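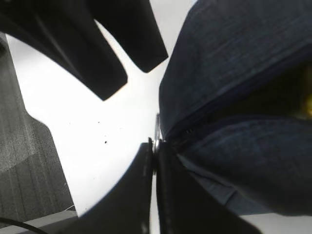 Dark blue denim folded over on itself, with the stitched seam along the folded edge.

Folding denim for shelf storage

This page covers jeans, denim skirts and unlined denim jackets. Lighter fabrics are handled on the Flemmont shelf page and use a different fold.

Denim resists folding at the seams. A flat-felled seam has several layers of cloth in it, and where two of them land on top of each other the stack will lean. Most of the method below is about where the seams end up.

What you need

A flat surface longer than the garment
A folding board or a piece of stiff card, cut to the depth of your shelf
A clothes brush (optional)

Preparation

1. Check that the garment is fully dry. Waistbands and pocket bags dry last.
2. Empty the pockets and push the pocket bags flat with your fingers.
3. Close the zipper and the top button. Leave belt loops lying in their natural direction.
4. Brush off lint along the seams.

Folding jeans

1. Lay the jeans face up and smooth the legs downward from the hip.
2. Fold one leg over the other so that the back pockets face out. The inseams should lie one beside the other - a gap the width of a finger is enough.
3. Tuck the point of the seat inward to make a straight edge.
4. Bring the hems up to just below the waistband. Stopping short keeps the hem off the thickest part.
5. Press along the crease with the flat of the hand. Do not iron it. A hard crease wears pale before the rest of the leg does.
6. Fold in half once more, or in thirds for a shallow shelf.

Check the folded edge before stacking. If a seam runs along it, keep it parallel to the edge over its whole length. A seam that crosses at an angle will twist the fold open.

Skirts and jackets

Fold skirts once lengthwise, then once across. For jackets, lay the sleeves straight down the back, fold the sides in to the width of the board, and bring the hem up to the collar. Metal buttons should face inward so they do not mark the next piece.

Stacking

Alternate the thick end left and right. Put raw or unwashed denim at the bottom with a sheet of plain paper over it, as the dye can rub off on paler items. Hideaki Shimada refolds his winter stack in August and swaps the top and bottom pieces at the same time, which evens out the creases.

Page maintained by Reiko Sugiyama. Corrections to the jacket section from Kimie Sasaki.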